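From: Thaddeus Begay
To: home-automation list
Date: November 26, 2020
Subject: Re: Are they any good at chores yet?

Hello all, and thanks to whoever started this one up again, I always enjoy it.

> We were quoted for a Flika arm to clear benches in the tea room and the
> salesman reckons it's ready to go now. My husband says he'll believe it
> when it can tidy our kitchen. Has anyone on the list had one near real
> mess, or is it all still demos? Also, does the gripper matter much?

I'm a bit on your husband's side, though I've softened since April. We have been keeping a tally at Prasden of plain pick-up-and-put-away jobs, the sort of thing you'd ask a child to do before tea, and we're now up to 1,364 tries. With things spread well apart on a plain grey bench, the arm got 98 of the last hundred, and I was as chuffed as anybody! Then we pushed the same things up against one another and it dropped to around 70, so there's your kitchen, I'm afraid.

The gripper matters a good deal, yes. Two plain fingers will do more than you'd think, but they have to come in from a sensible angle, and a bottle standing upright is a different job from a small smooth thing lying down with rounded ends. People do both without a thought. My granddaughter does both while talking.

Speed is the other half of it. Our slower jobs take 30 seconds apiece, and I'd have the bench cleared and the kettle on by then – but it will keep going all afternoon and I won't. For a tea room that might be enough for you. I'd ask the Flika fellow to let you bring your own cups and wrappers along and set them out yourself, and see how he takes it.

Spacing is what I'd watch for when you go. This is about as kind a layout as we give it, a little red Coca-Cola bottle and something small and yellow with bare bench between them.
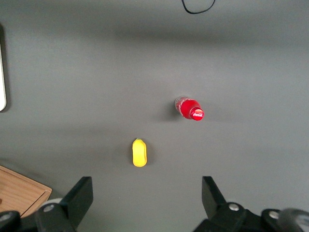 If you do get a trial, please write back and tell us how it went, crumbs and all. I can send the Dirkton notes to anyone who'd like them, only bear with me as they're still in my handwriting.

Cheers,
Thaddeus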